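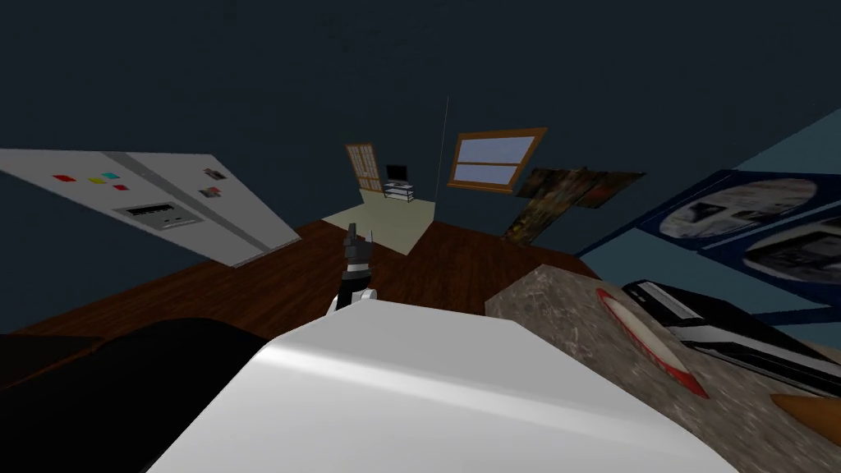

Kitchen Cleaning Tips I No Longer Believe (and a Few I Do)

I have been reading kitchen tips for most of my adult life and I have tried far too many of them. My sister-in-law sends them to me. The back of the baking soda box suggests more. A good share of them make you feel busy and leave the kitchen about as dirty as it was. These are the ones I get asked about most, with what happened when I tried them.

Baking soda in the refrigerator

Everybody does this. I ran my refrigerator with an open box for one month and without one the next, and I could not smell a difference, and neither could my husband, who complains about onions. What did work was throwing out the old onion. If you have a smell, find it. Check under the produce drawers, where liquid collects, and pull the rubber gasket back with a finger and look in the folds. Wipe with warm water and a little dish soap, then dry it. Put the box of soda in afterward if you enjoy having it there.

Vacuuming the coils

This one I grudgingly support, though I don't believe the savings people claim. I compared my electric bills before and after and saw nothing I would swear to. The dust that came out was disgusting, however, and the motor does seem to run less in August. Unplug first. Use the narrow attachment and a long brush. If you have pets, do it in May and again before the holidays.

Vinegar on everything

Vinegar is fine on glass and on the scale inside a kettle. It is not fine on marble. Marble is mostly calcium carbonate, acid eats it, and the dull spots you get are etching, so no amount of wiping will take them off. I have seen "natural stone cleaner" recipes that were half vinegar. Whoever wrote those did not own any stone. Lemon juice does the same damage, and so does a tomato left cut side down through dinner.

For daily cleaning use a soft cloth, warm water and a drop of plain dish soap, rinse with a second cloth, and dry. Widad Abou Jaoude, who has a stone yard in Estville, told me she would put most bottled marble cleaners in the same bin as the recipes. She sells one herself, the Aoun, and says it works exactly as well as soap. I bought it anyway and agree with her.

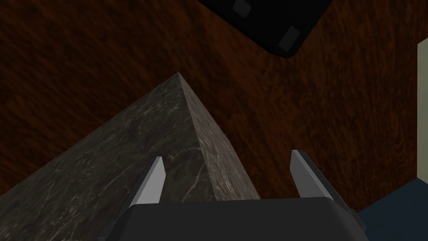
Dark grey marble with pale veining. Keep the vinegar away from stone like this.

Sealing stone

The stores will tell you to do it every year. Try water first. Leave a spoonful on the surface and come back in 8 minutes. If the stone has gone darker under it, seal. If the water is still sitting up in a bead, keep your money. My own counter was sealed 5 years ago and still passes.

Walnut rubbed on scratched wood

I was ready to hate this. It sort of works. A raw walnut rubbed along a light scratch will darken it for a few weeks, and then the scratch comes back. A wax stick in the right color costs little and lasts longer. On a surface with a busy dark grain I wouldn't bother with either one, as small scratches get lost in the pattern. Also, please ask before you rub nuts on furniture in a house with allergies.

Expensive floor oil

Rusine makes a wood oil that my neighbor talks about as if it were medicine. I paid $43 for a can. I did half the hallway with it and the other half with the Gidden oil from the hardware store, and I have invited several people to tell me which is which. Their guesses were no better than a coin toss. What matters more is wiping off the extra before it gets sticky, and then laying the rags flat outdoors to dry. Oily rags in a heap can catch fire by themselves. That one sounds like an old wives' tale and is true.

Coffee grounds down the drain

No. They don't scrub the pipe, they settle in it. My plumber's bill for that experiment was $176.

Ice cubes in the disposal

They don't sharpen anything, because there are no blades in there to sharpen, only blunt lugs that throw food against a ring. Ice may knock some gunk loose. The smell usually lives on the underside of the rubber flap, and an old toothbrush with soap takes care of it in a minute. Switch the disposal off at the wall before your hand goes anywhere near it.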